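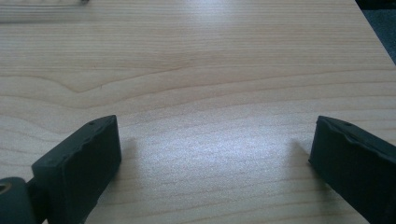
手作りコスメ相談広場
カテゴリ:基礎・保存と衛生

質問
蜜蝋クリームに芳香蒸留水を加えた場合の保存方法について

平素より本相談広場を参考にさせていただいております。自家用の保湿クリームの製作に関し、保存上の取扱いについてご教示願いたく、投稿いたします。

これまでは蜜蝋と植物油のみを用いた、水分を含まない軟膏状のものを製作しておりました。8月より使用感の改善を目的として、ラベンダーの芳香蒸留水を加える配合に変更いたしました。現在の配合は次のとおりです。

ホホバ油 30ml
蜜蝋 6g
芳香蒸留水 15ml
乳化剤(Plomexの植物性乳化ワックス) 3g
精油 3滴

容器はSkudikの遮光ガラス製クリーム瓶を使用し、煮沸のうえ自然乾燥させております。防腐剤は加えておりません。

お伺いしたい点は以下の二点です。
一、室温での保存が可能か否か。可能な場合、使用期限をどの程度に設定すべきか。
二、蜜蝋のみの配合では半年程度問題なく使用できておりましたが、同様に考えて差し支えないか。

なお、完成品の表面に細かな水滴が生じることがございます。これが保存性に影響するものかどうかについても、併せてご意見を賜れれば幸いです。

投稿日:2025年9月16日
閲覧数:3553

回答1(ベストアンサー)

ご質問の件につき、順を追って回答申し上げます。

まず、水分を含まない軟膏と水分を含むクリームとでは、保存性に関する考え方が根本的に異なります。油脂と蜜蝋のみの製品において主に問題となるのは油の酸化です。これに対し、芳香蒸留水を加えた製品では、細菌およびかびの増殖を第一に考慮する必要がございます。従前の半年という期間をそのまま適用することはお控えください。

防腐剤を加えない場合は、冷蔵庫で保管のうえ、一週間以内に使い切ることを目安としてください。室温での保存はお勧めいたしかねます。冷蔵していても、におい、色、質感のいずれかに変化が認められたときは、期間内であっても廃棄してください。もっとも、外観に異常がないことは、微生物が増えていないことの証明にはなりません。

次に、表面の水滴についてです。考えられる原因は二つございます。一つは乳化が不十分で水分が分離している場合、もう一つは温かいうちに蓋をしたために蓋の裏で結露が生じている場合です。前者については、油相と水相をともに70度前後まで温めてから合わせ、粗熱が取れるまで攪拌を続けることで改善が見込まれます。後者については、清潔なペーパーで瓶の口を覆い、完全に冷めてから蓋をしてください。いずれの場合も、表面に遊離した水分が存在する状態は保存上好ましくありません。

また、煮沸後の自然乾燥では瓶の底に水分が残ることがあります。乾燥後に消毒用エタノールを噴霧し、揮発させてから充填する方法が確実です。エタノールの使用時は火気を遠ざけ、換気を行ってください。

使用に際しては、指で直接取らず、清潔なスパチュラをご使用ください。現在の配合は合計でおよそ50gとなりますので、顔用であれば半量または三分の一量での製作が現実的かと存じます。

参考になった:769

回答2

当方は精油を多めに入れております。ティーツリーには抗菌作用があると聞いておりますので、冷暗所で一か月程度使用しておりますが、特段の支障はございません。瓶はCrăciunのものを愛用しております。蓋の閉まりがよく、お勧めできます。

回答2への補足(回答1の投稿者より)

精油を防腐剤の代用とすることは適切ではございません。保存効果を期待できる濃度まで増量した場合、皮膚への刺激や感作の危険が高まります。特に顔面へのご使用はお避けください。同様に、ビタミンE(トコフェロール)は油の酸化を抑える目的で用いるものであり、防腐剤には該当いたしません。

回答3

芳香蒸留水を加えず、従来の軟膏を水分で湿らせた肌に塗布するという方法もございます。使用感はかなり軽くなります。蜜蝋の割合を油に対して一割程度まで下げますと、より柔らかく仕上がります。当方ではFlirkthorpeの未精製蜜蝋を用いており、若干の蜂蜜香が残りますが、気になるほどではございません。

質問者からの返信

ご丁寧な回答をいただき、厚く御礼申し上げます。手元に残っていた分は廃棄いたしました。今後は三分の一量で製作し、冷蔵のうえ一週間で使い切ることといたします。水滴については、温かいうちに蓋をしていたことに思い当たりましたので、次回より改めます。回答3の方法も、冬季に試させていただく所存です。

本質問は受付を終了しました。
投稿規定:回答は一件につき3000字以内でお願いいたします。肌に異常が生じた場合は直ちに使用を中止し、皮膚科専門医にご相談ください。

関連する質問
蜜蝋が均一に溶けない場合の対処について
芳香蒸留水の開封後の保管期間
遮光瓶の再利用とラベルの剥がし方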